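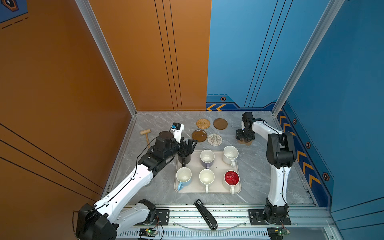
Nachtbett-SMS kommen verstümmelt oder gar nicht an
Status: gelöst (mit Restliste, siehe unten)
Bereich: Benachrichtigungen / Mamimik-Modul
Priorität: hoch
Eröffnet: 8.2.23

Hallo zusammen, ich mache das Ticket jetzt selber auf, nachdem ich gestern am Telefon wohl etwas wirr geklungen habe (sorry, langer Dienst). Ich versuche es mal der Reihe nach und schreibe einfach weiter rein, wenn ich was Neues rausfinde.

Kurz für alle, die unseren Aufbau nicht kennen: Wir verschicken im Winter an Leute, die draußen schlafen, abends eine SMS, wenn in einer der Notunterkünfte ein Bett frei wird. Wer die Nachricht bekommt und mit JA antwortet, hat das Bett bis 21 Uhr sicher, danach geht es an den Nächsten auf der Liste. Die Liste selbst liegt in Driltstead, die Texte baut Mamimik zusammen, und rausgeschickt wird alles über Zoken. Über denselben Weg laufen auch die Familiennachrichten, also wenn sich Eltern oder Geschwister bei uns melden und jemanden suchen, und wir nur weitergeben, dass da jemand auf einen Rückruf wartet. Ganz wichtig, die beiden Sachen nicht zu verwechseln, aber technisch ist es halt derselbe Kanal.

Jetzt das Problem. Seit wir das Haus Ozoliņš mit in der Liste haben, kommen Bettnachrichten bei einem Teil der Leute kaputt an. Ein Gast hat mir an der Teeausgabe sein Handy hingehalten (so ein ganz altes mit Tasten, Akku hält ewig, ich bin neidisch), und da stand nur:

o für heute frei. Bitte mit JA antworten.

Mehr nicht! Kein Haus, keine Adresse, nichts. Er hat brav JA geantwortet und ist dann zur falschen Unterkunft gelaufen, durch den Regen. Zum Glück haben die ihn reingelassen, aber darauf können wir uns nicht verlassen. Bei anderen kam umgekehrt nur der Anfang an, und wieder andere sagen, bei ihnen sei gar nichts gekommen.

Was ich schon probiert habe, bevor jemand fragt:

Nachricht aus Mamimik an mein eigenes Handy geschickt: kommt komplett an, sieht wunderbar aus.
Nachricht ans Diensthandy vom Bus: kommt komplett an.
Nachricht ans alte Tastenhandy aus der Schublade, mit Prepaidkarte: nur die hintere Hälfte.
Dieselbe Nachricht, anderes Haus, wieder Tastenhandy: kommt komplett an!

Und da bin ich dann hängen geblieben. Das Protokoll in Driltstead behauptet nämlich bei allen Nachrichten fröhlich »zugestellt«. Ich habe mir die Liste vom letzten Abend gezogen, es sind 13 Nachrichten für das neue Haus rausgegangen, alle mit grünem Haken. Mit den Leuten, die ich davon erreicht habe, passt das hinten und vorne nicht zusammen.

Nachtrag am selben Abend

Ich habe den Text mal in einen Zeichenzähler kopiert. 92 Zeichen mit Leerzeichen. Ich dachte erst, damit bin ich fein raus, in eine SMS passen ja 160. Dachte ich. Dann habe ich im Zoken-Konto die Einzelabrechnung aufgeklappt (unter Verbrauch, dann ganz unten auf Details, sehr gut versteckt übrigens) und siehe da: Für jede Nachricht an das Haus Ozoliņš werden zwei Teile abgerechnet. Für alle anderen Häuser nur einer, obwohl deren Texte zum Teil länger sind.

Es liegt also am Namen. Das ņ und das š gibt es im normalen SMS-Zeichensatz nicht. Unsere Umlaute schon, die sind drin, deshalb ist uns das all die Jahre nie aufgefallen. Sobald aber auch nur ein einziges Zeichen nicht dabei ist, wird die komplette Nachricht auf UCS-2 umgestellt, und dann passen nur noch 70 Zeichen in eine SMS. Mit 92 liegen wir drüber, es wird geteilt, und das Handy soll die Teile wieder zusammenkleben. Mein Handy kann das. Das aus der Schublade offenbar nicht, oder der volle Speicher lässt den zweiten Teil nicht rein, das habe ich noch nicht auseinandersortiert.

Ich finde das ehrlich gesagt ziemlich blöd, weil es genau die trifft, die am wenigsten Ausweichmöglichkeiten haben. Wer ein neues Smartphone hat, merkt nix. Wer draußen ist und ein geschenktes Uralthandy nutzt, kriegt einen halben Satz.

Frage an den Mamimik-Support: Könnt ihr uns beim Versand bitte die Teilezahl anzeigen? Und warum steht da »zugestellt«, wenn nur ein Teil durch ist?

Antwort vom Support, von mir zusammengefasst

Hab telefoniert, ging superschnell, danke dafür! Also: Der grüne Haken in Driltstead wird gesetzt, sobald für irgendeinen Teil der Nachricht eine Quittung von Zoken zurückkommt. Bei einteiligen Nachrichten ist das völlig in Ordnung. Bei zweiteiligen eben nicht. Das kommt als Fehler auf deren Liste, einen Termin gibt es noch nicht, angepeilt ist April. Dann ist unsere Winterzeit fast rum, aber gut, der nächste Winter kommt bestimmt.

Außerdem gibt es in Mamimik längst einen Schalter, der »Zeichen vereinfachen« heißt. Zu finden unter Vorlagen, dann Erweitert. Der war bei uns aus. Ich schwöre, ich habe den noch nie gesehen. Wenn man ihn einschaltet, wird aus Ozoliņš beim Versand Ozolins, und zwar nur in der SMS, in der Liste bleibt alles richtig geschrieben. Das war mir wichtig, ich will den Namen vom Haus nicht überall verhunzen, und an der Tür steht er schließlich auch mit Häkchen.

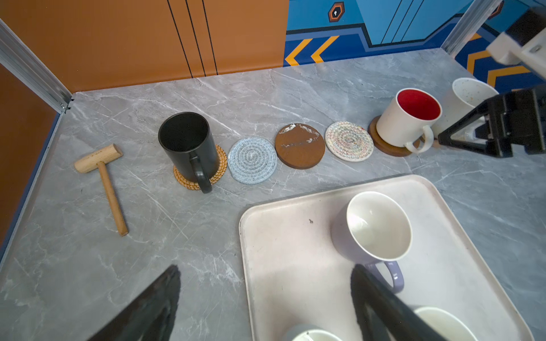

Zweiter Versuch: Schalter an, Problem halb weg

Schalter eingeschaltet, gespeichert, Testnachricht ans Schubladenhandy. Kommt komplett an, Name vereinfacht, Adresse da, JA-Hinweis da. Ich habe laut gejubelt und die Kollegin am Nebentisch erschreckt.

Dann die Familiennachricht getestet. Wieder kaputt. Zweiteilig! Und da kommt das Haus überhaupt nicht drin vor, das konnte also nicht der Name sein.

Ich habe bestimmt eine Stunde auf diesen Text gestarrt. Er lautet (leicht gekürzt): Jemand aus deiner Familie fragt nach dir. Du musst nichts tun. Wenn du magst, ruf uns an oder komm am Bus vorbei. Völlig harmlos, dachte ich. Den Satz »Du musst nichts tun« hatten wir damals lange diskutiert, weil längst nicht jeder gefunden werden will und wir niemandem Druck machen dürfen. Deshalb steht er so früh im Text. Wenn jetzt ausgerechnet der vordere Teil fehlt und nur »ruf uns an oder komm am Bus vorbei« ankommt, klingt das plötzlich wie eine Vorladung. Mir ist richtig schlecht geworden bei dem Gedanken, wie oft das so rausgegangen sein könnte.

Die Lösung war dann peinlich einfach. Der Text kam damals aus einem Textprogramm und wurde in die Vorlage kopiert. Und zwischen zwei Sätzen sitzt ein langer Gedankenstrich, den das Textprogramm von selbst aus einem kurzen gemacht hat. Der ist auch nicht im SMS-Zeichensatz. Der Schalter kümmert sich nur um Buchstaben mit Häkchen und Strichen, um Satzzeichen nicht. Die schicken Anführungszeichen unten und oben machen denselben Ärger, davon hatten wir in einer anderen Vorlage auch noch welche.

Also alle Vorlagen durch den einfachen Editor gejagt:

1. Text aus Mamimik rauskopieren und in einen reinen Texteditor einfügen.
2. Lange Striche durch kurze ersetzen.
3. Anführungszeichen und Auslassungspunkte neu tippen (die drei Punkte sind manchmal ein einziges Zeichen, sieht man überhaupt nicht!).
4. Zurückkopieren, speichern, Testversand ans Tastenhandy.
5. In der Zoken-Abrechnung nachsehen, ob dort ein Teil steht oder zwei.

Punkt 5 bitte wirklich machen, auf den grünen Haken ist bis zum Update kein Verlass.

Stand nach dem nächsten Abendversand

Läuft! Alle Bettnachrichten einteilig abgerechnet, auch die fürs Haus Ozoliņš. Der Gast mit dem Tastenhandy war wieder an der Teeausgabe und hat mir die Nachricht gezeigt, diesmal mit Adresse und allem. Er meinte trocken, er hätte sich an das Rätselraten schon fast gewöhnt.

Zwei Leute haben trotzdem nichts bekommen. Bei der einen Nummer war die Prepaidkarte abgelaufen, das ist dann kein Fall für dieses Ticket, neue Karten liegen am Bus. Bei der anderen war der SMS-Speicher voll. Wir haben zusammen alte Nachrichten gelöscht, also er hat gelöscht und ich hab weggeguckt, und danach kam die Testnachricht sofort.

Was noch offen ist, damit es nicht untergeht:

Die Familiennachrichten, die schon mit dem kaputten Text rausgegangen sind. Ich möchte da auf keinen Fall einfach eine zweite SMS hinterherschicken. Wir sprechen die Leute persönlich an, wenn sie ohnehin am Bus sind, und fragen, was bei ihnen angekommen ist. Den Angehörigen sagen wir wie immer nur, dass eine Nachricht unterwegs ist. Wo jemand ist und ob er gelesen hat, geben wir nicht raus, auch nicht wegen eines technischen Fehlers.

Die englische und die polnische Vorlage. Im Polnischen wird der Schalter aus ł und ż einfache Buchstaben machen. Lesbar ist das wohl, hat mir ein Muttersprachler aus der Spätschicht bestätigt, hübsch findet er es nicht. Mir ist lieber, es kommt an.

Kyrillisch lässt sich so gar nicht lösen. Da bleibt es bei 70 Zeichen, also brauchen wir eine richtig kurze Fassung. Wer einen guten Vorschlag hat, gern hier rein. Haus, Straße, Uhrzeit, JA. Mehr muss da nicht stehen.

Und ein Wunsch an Mamimik: eine Warnung direkt beim Speichern, wenn eine Vorlage zweiteilig wird. Gern rot und hässlich. Dafür habe ich ein eigenes Ticket aufgemacht, bitte dort kommentieren und nicht hier.

Ich setze das hier auf gelöst und lasse die Restliste stehen. Das Schubladenhandy liegt jetzt geladen neben dem Drucker, Ladekabel hängt dran, bitte nicht wieder wegräumen.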